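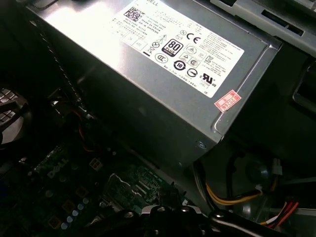 Figure 3. Label on a Dell power supply unit, inside the computer case. The 80 PLUS badge sits among the certification marks.

4.2 What the label tells a repairer

Of the 182 desktop computers handed in at the Stedville depot over the course of the study, 40 were kept aside for a closer look at their power supplies, and it was here that our conversations with the repairers became liveliest. A label like the one in Figure 3 carries a remarkable amount for its size: a square code, the country of manufacture, a CE mark, a crossed-out wheeled bin, and a good deal of very small print besides. Repairers at the Madigan bench told us they went first to the 80 PLUS badge, which they treated as a rough guide to whether a unit was worth keeping, and only afterwards hunted through the fine print for the ratings (often with a torch and a borrowed pair of glasses!).

The crossed-out bin was familiar to everyone we spoke with, though eight repairers were unsure what the marks near it meant. Kļaviņa, who coded the interviews, grouped these answers under "seen but not read", a category we return to in Section 5 when we compare Stedville with the smaller Zescombe depot.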